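Projektbericht Softwarepraktikum Robotik
Thema: Synchronisierung und Segmentierung von Handführungsdaten für weiche Objekte
Projektname: Esau
Stand: Abgabe Mai, Version 2 (nach Korrekturrunde)

1. Ausgangslage

Aufgabe vom Lehrstuhl: Tool bauen, das Aufnahmen vom Handgreifer und von der Kopfkamera auf eine gemeinsame Zeitachse bringt und in brauchbare Episoden zerlegt. Zielobjekt Stoff, also alles was sich verformt. Abnehmer der Daten ist das Teilprojekt Udembridge, die trainieren damit eine Policy. Wir liefern nur die Pipeline. Kein Training, keine Hardware.

Vorhanden war ein altes Skript aus dem Vorsemester. Lief nur mit einer Kamera, Zeitstempel aus dem Dateinamen, keine Tests. Davon ist fast nichts übrig geblieben, nur der Parser für die Kalibrierdatei.

2. Anforderungen

- Eingang: Videostrom Greifer, Videostrom Kopf, Controllerposen, alles mit eigener Uhr
- Ausgang: ein Ordner pro Episode, Posen interpoliert auf die Bildzeit
- maximaler Versatz zwischen den Strömen nach Abgleich: 14 ms
- muss auf dem Laborrechner ohne GPU laufen
- Konfig in einer einzigen YAML, keine Pfade im Code (steht im Pflichtenheft, war uns dann auch recht)

3. Aufbau der Software

Drei Prozesse, verbunden über eine Queue. Prozess eins liest ein und schreibt in einen Ringpuffer, Prozess zwei gleicht die Uhren ab, Prozess drei schneidet. Den Transport nennen wir Gratex, ist eigentlich nur ein dünner Wrapper um ZeroMQ mit festem Nachrichtenkopf. Kopf enthält Stromkennung, Sequenznummer, Geräteuhr, Rechneruhr. Mehr haben wir nicht gebraucht.

Python für alles, bis auf die Interpolation der Posen. Die war in reinem Python zu langsam und ist jetzt in C++ mit pybind11. Quaternionen per Slerp, Positionen linear. Splines probiert, hat bei Aussetzern überschwungen, wieder rausgeworfen.

Problem beim Greiferstrom: Kameralage ist völlig frei. Die Kamera kippt mit der Hand, der Stoff füllt das halbe Bild und dahinter läuft normaler Bürobetrieb mit. Ein Verfahren, das auf optischem Fluss im ganzen Bild beruht, sieht dann vor allem Leuchten und Schreibtische wandern.

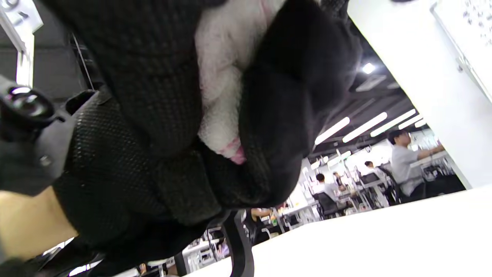
4. Uhrenabgleich

Erster Ansatz: Klatschen vor beiden Kameras, Spitze suchen. Geht, aber wird beim Aufnehmen vergessen, und einmal am Anfang reicht nicht, die Uhren driften.

Zweiter Ansatz, jetzt drin: Kreuzkorrelation der Winkelgeschwindigkeiten. Aus dem Greifervideo kommt die Drehrate über Merkmalspunkte (ORB, RANSAC auf die Rotation), aus den Controllerposen kommt sie direkt. Fenster von 10 s, halb überlappend. Der Versatz pro Fenster wird mit einer robusten Geraden gefittet, Steigung = Drift.

Die Merkmale holen wir bevorzugt aus dem statischen Hintergrund. Stoff ist dafür schlecht, der bewegt sich in sich selbst und der RANSAC nimmt dann gern die Falten als Mehrheit. Kanten und Schrift an der Wand sind dankbar, glatte weiße Flächen bringen nichts, Spiegelungen sind gefährlich weil sie mit der Kamera mitwandern. Dafür gibts jetzt eine Maske auf überbelichtete Bereiche, Schwellwert in der YAML. 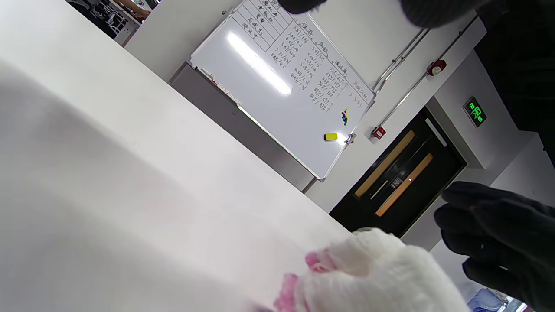 Abb. 2: Greiferkamera, weißes Tuch auf dem Tisch, Whiteboard mit Reflexstreifen im Hintergrund.

Offen geblieben: Wenn die Hand fast still hält, ist die Korrelation flach und der Versatz springt. Wir verwerfen solche Fenster und nehmen die Gerade aus den Nachbarn. Für sehr ruhige Aufnahmen reicht das nicht, da bricht das Tool mit Fehlercode 58 ab und schreibt die betroffenen Fenster ins Log. Absichtlich hart. Lieber keine Episode als eine falsch ausgerichtete.

5. Segmentierung in Episoden

Regelbasiert, Zustandsautomat mit vier Zuständen: RUHE, ANNÄHERUNG, KONTAKT, LÖSEN. Übergänge hängen an Controllergeschwindigkeit und am Abstand der Hände zur Tischebene. Tischebene wird einmal pro Sitzung aus der Kalibrierung gelesen.

Kontakt aus dem Bild zu erkennen war der zähste Teil. In der Kopfansicht liegen die Hände in schwarzen Handschuhen am Stoff, und wenn der auch schwarz ist, gibt die Farbe nichts her. Die Farbsegmentierung hat Handschuh und Tuch dauernd als ein Objekt geliefert. Jetzt geht es so: die Controllerpose wird ins Kopfbild projeziert, um den Punkt kommt ein festes Fenster, und im Fenster zählt nur noch die Texturänderung zwischen zwei Bildern. Fester Versatz Controller zu Handfläche, pro Seite kalibriert.

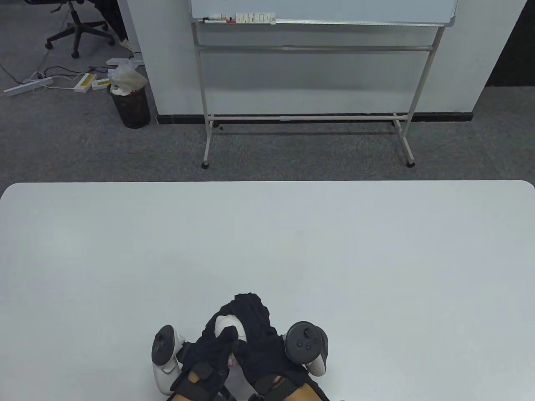
Das Fenster darf nicht zu groß sein, sonst überlappen sich links und rechts, sobald beide Hände am selben Teil arbeiten. Bei beidhändigen Griffen ist das der Normalfall. Wir haben die Fenster deshalb an der Mittellinie zwischen den beiden Controllern abgeschnitten. Primitiv, aber stabil. Alternative wäre eine gelernte Handmaske gewesen, fällt ohne GPU aus.

Hysterese auf allen Übergängen, sonst flattert es zwischen ANNÄHERUNG und KONTAKT. Mindestdauer pro Zustand ebenfalls in der YAML.

6. Tests

Unit-Tests für Slerp, Parser, Nachrichtenkopf und Automat. Dazu ein Replay-Modus: aufgezeichneter Strom wird mit künstlichem Versatz und künstlicher Drift abgespielt, das Tool muss beides wiederfinden. Versatz von 100 ms wird in allen Replay-Läufen innerhalb der Anforderung korrigiert. Bei Drift ohne genug Bewegung siehe Abschnitt 4.

Was nicht getestet ist: Ausfall eines Stroms mitten in der Sitzung. Der Ringpuffer läuft dann voll und Prozess eins blockiert. Bekannt, Ticket ist offen.

Die Segmentgrenzen haben wir von Hand gegen eigene Labels geprüft. Anfang KONTAKT meistens gut, LÖSEN systematisch zu spät, vermutlich weil der Stoff nach dem Loslassen noch nachrutscht und die Texturänderung im Fenster hoch bleibt. Eine Korrektur um einen konstanten Wert wäre geschummelt, haben wir gelassen.

7. Bedienung

Start mit esau run config.yaml, Replay mit esau replay. Viewer zeigt beide Ströme nebeneinander, darunter die Zustände als Farbband. Leertaste hält an, Pfeiltasten springen zur nächsten Grenze. Export der Grenzen als CSV geht, Import leider noch nicht, das heisst korrigierte Grenzen müssen direkt in der Datei geändert werden.

8. Ausblick

- Import für korrigierte Grenzen
- Ringpuffer mit Timeout statt Blockieren
- IMU am Greifer, dann fällt die ganze Merkmalsgeschichte für die Drehrate weg
- LÖSEN über Tuchkontur statt Textur, erster Versuch liegt im Branch cloth-contour, läuft aber noch nicht durch
- Doku der YAML-Schlüssel vervollständigen (Abschnitt segmenter fehlt noch komplet)

Code und Beispielkonfig liegen im Gruppenrepo, Replay-Daten auf dem Laborserver unter esau/replay.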